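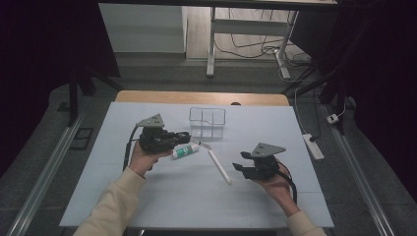
# Student project at Zovelville teaches sorting with hand-held grippers

**Zovelville, June 21, 2025** – Students in the Grevarari robotics class have finished the practical part of their project on handling small objects. Their results will go on show in December at the Boateng building.

The class recorded 3667 short attempts at picking up, moving and putting down everyday items. Working with a gripper in each hand, students took turns at the table while classmates kept the log. Each session lasted 81 minutes, with a change of operator halfway through.

The project is led by Nuria Belay, who teaches the class. "I wanted them to do the handling themselves before they wrote any code," she said. "You learn a lot from trying to pick up a thin rod with two fingers."
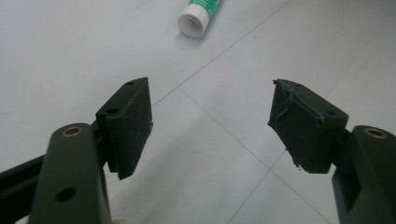
Upkeep of the equipment counts towards the final mark. Students inspect the grippers before each session and write down any fault. The black pads on the fingertips get particular attention, and one that is torn and peeling along its edges, with a loose flap across the face, goes on the repair sheet. The class has a budget of 260 pounds for spare parts.

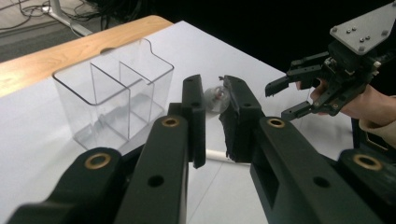 Choosing the objects was left to the students, who worked in teams of 5. Liya Nigatu's team wanted shapes that would call for different grips. A clear container with two compartments shares the table with a small transparent sphere and a thin white rod, and the team wrote separate handling notes for each. "The round one took up most of our notes," said Nigatu.

The recordings will be used next term, when the class starts work on its own sorting program under the name Plasance. Places are open to all students at the school, and no earlier experience of robotics is needed. Applications can be handed in at the school office.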